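About Tostent

Tostent helps small and mid-sized companies decide whether to buy a robot. Quite often the answer is no, or not this year, and we get paid the same either way. We don't sell arms, grippers, conveyors or software. We don't take a commission from anyone who does.

The company was started by Nomvula Mahlangu and Howard Sugden, who had both spent years on the buying side of the table. Howard ran purchasing for Durkgate, a packing firm that bought a cell on the strength of a very good demonstration and then paid for it twice: once on the invoice and once in overtime. Nomvula was the engineer who had to make it run. They still disagree about whose fault it was.

What we do

Most clients come to us with a quote already in hand. We read it and ask what's missing. There is usually no line for spare fingers, for guarding, for the person who will have to learn the thing, or for the weeks when the old process and the new one run side by side. Sometimes the quote is fair and the plan behind it is the trouble. A plant that changes its packaging every September should not be budgeting as if it never will.

We then write a purchase plan with a price, a schedule and a list of conditions for walking away. The standard review takes 12 working days. If a supplier can't answer our questions in that time, we put that in the report too.

How we test

We don't put much weight on videos. A supplier picks the part, the light and the take. We ask for the arm to be shown handling ordinary, mismatched things, set out the way people leave them, and we want to be in the room. Chidubem Dauda plans these sessions and likes to keep them dull. A bottle, some fruit in a bowl, pens and erasers lying at odd angles, a basket and a pen cup at the back. Nothing on the table costs much, and it tells us more than a polished steel block ever did.

A marker and an eraser are both small, and a brochure will happily call them both "light items under one grip profile." We'd like to see that before anyone signs. We'd also like to know who sets the table again between runs, how long that takes, and whether it was counted in the cycle time. It rarely was.

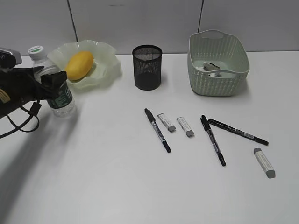 What we won't tell you

We won't tell you that a robot pays for itself in a year. Perhaps yours will. We have reviewed 236 proposals so far, and the payback figure on the first page is the one we trust least, as it tends to assume full shifts, no stoppages and a product that never changes.

We won't rank brands, either. Clients ask for this more than anything else, and we understand why. But a ranking made for a bakery is no use to a print shop, and we would sooner lose the work than hand over a table of stars.

Who we are

Nomvula Mahlangu – technical reviews, site visits
Howard Sugden – contracts, warranties, arguments about warranties
Chidubem Dauda – bench testing
Vichien Panyasiri – budgets and financing
Toivo Seppälä – training plans and staffing

Vichien joined us from Sastonetti, where he approved equipment leases and turned down a good number of them. He will want to see your maintenance spending before he looks at anything else. Toivo works with the people who will stand next to the machine, and his section of the report is the one managers skip. Please don't.

Fees

Reviews are charged at a fixed price, agreed before we start. Half is due at the beginning and half when you have the report. Follow-up calls are free for 90 days after that. Travel is billed at cost.

If you buy against our advice, we'll still take your calls. Ó Riain did exactly that with a palletizing line, and it has worked out better than we said it would. We have left our original report in their file, unedited.

Page last reviewed July 13, 2024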